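Reading time: 5 min

I have been on magnesium for a whole month now, and I'm going to gush a little, so get comfortable!

A few of you wrote after my sleep post in the spring asking what I take at night, and back then the answer was nothing, just chamomile tea and wishful thinking. Now I have an answer, plus a spreadsheet (of course I do), plus opinions on capsule size.

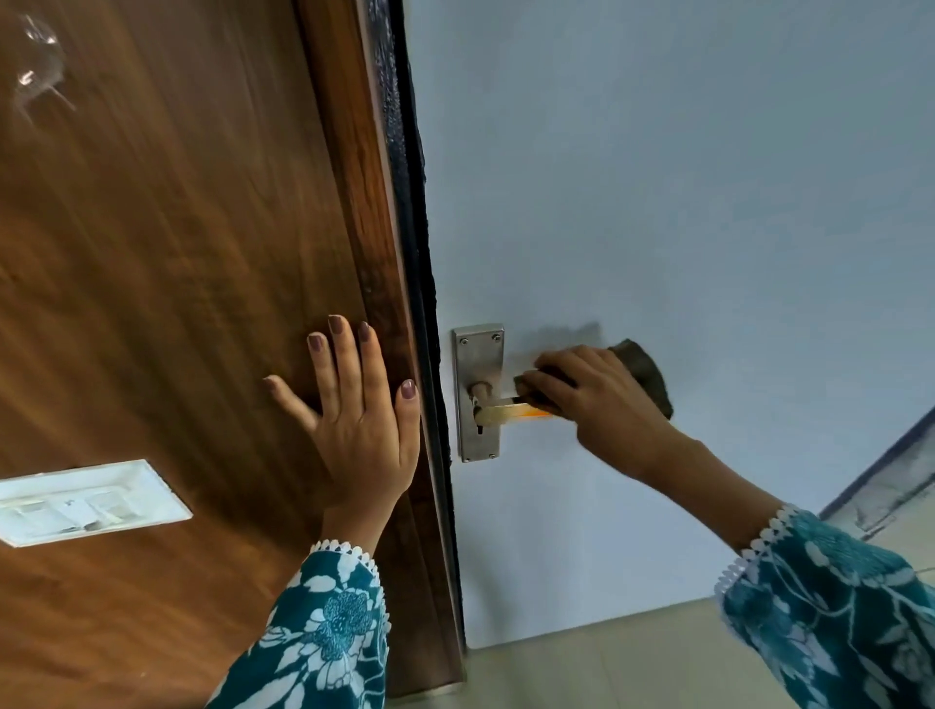
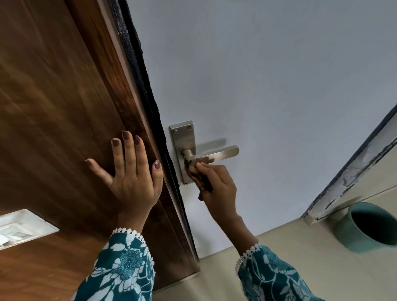 So, the basics. I picked magnesium glycinate after reading way too much about the different forms. Magnesium oxide is the cheap one you see everywhere, and it's the one with the reputation for sending people running to the bathroom. Citrate is somewhere in the middle. Glycinate is the one people keep calling gentle, and my stomach is a delicate flower, so glycinate it was. I take 300 milligrams in the evening, split into 2 capsules, with a real snack and a big glass of water. The first night I took them on an empty stomach and felt a bit queasy until midnight. Lesson learned, toast forever.

I asked my doctor first, by the way, and I'd really love for you to do the same. Magnesium can get in the way of some antibiotics and thyroid pills, and if your kidneys aren't in great shape it can build up. She looked over my list, told me to keep it well away from my morning medication, and asked me to mention it at my next checkup. It took five minutes!

Now the fun part, which is what I noticed. I fall asleep faster. I didn't expect to be able to say that, and I know perfectly well that a person who has just spent money on a bottle of capsules is going to be in a mood to see results. But my old habit was lying there at 11:30 going over every conversation from the day, and by week two I was mostly out before I'd gotten through breakfast. My calf cramps have eased off too. I used to get one of those awful 3 a.m. ones (where you leap up and stand on the cold floor saying bad words) most weeks, and I had a single small one all month. Could be the magnesium. Could be that I finally started stretching after my walks. I changed both at once like a terrible scientist, and I'm not about to give either one up just to find out.

What didn't change: my mood before coffee, my skin, my afternoon slump. I'd seen all three promised in various corners of the internet, and nope. My dreams got no wilder either, which disappointed me a tiny bit.

About the spreadsheet! My sleep app gives every night a score out of 100, and I copy it over each morning with a note on when I took the capsules, when I had my last coffee, and whether I'd looked at my phone in bed. My average for the month came out at 83, and that makes me ridiculously happy, because I spent most of last winter in the sixties. I don't put much faith in the number itself. The app once gave me a terrific score for a night I spent reading on the couch. But the notes column is gold. Late coffee wrecks me. I had always sworn I was one of those people who can have an espresso after dinner and sleep like a log, and there it was in my own typing, bad night after bad night, all of them espresso nights. I've moved my last cup to 1 p.m. and I miss it terribly.

I've also been trying to get more magnesium from actual food, and this has turned into my favorite part of the whole thing. Pumpkin seeds are loaded with it. So are almonds, black beans, spinach, and dark chocolate (hooray!). My current evening snack is a bowl of plain yogurt with pumpkin seeds toasted in a dry pan with a pinch of salt, then a square of chocolate chopped over the top. Toast the seeds until they start popping and get them out of the pan right away, they go from golden to bitter in a blink. I make a jar at a time and it never makes it to the end of the week.

If you're shopping, look at the label for elemental magnesium. Some bottles put the weight of the whole compound in big letters on the front and the actual magnesium in small print on the back, and the two can be wildly different. Look for third-party testing too. And check the capsule size if you can! Mine are enormous. I've gotten used to them, but the first week I had to give myself a pep talk every night.

I'm keeping it up through August and then taking two weeks off to see whether anything slides. I'll keep the stretching going this time, so it'll be at least a slightly better experiment. If you've tried the powder kind you stir into warm water, please tell me what it tastes like, I'm very curious and a little scared.

Recent posts
- Why I went back to plain old chamomile
- Vitamin D in a dark apartment: my winter notes
- Three lunches I can make half asleep
- Stretching for people who hate stretching
- My sleep reset, one season later

Contact | Privacy | © The Wevley Notebook | Back to top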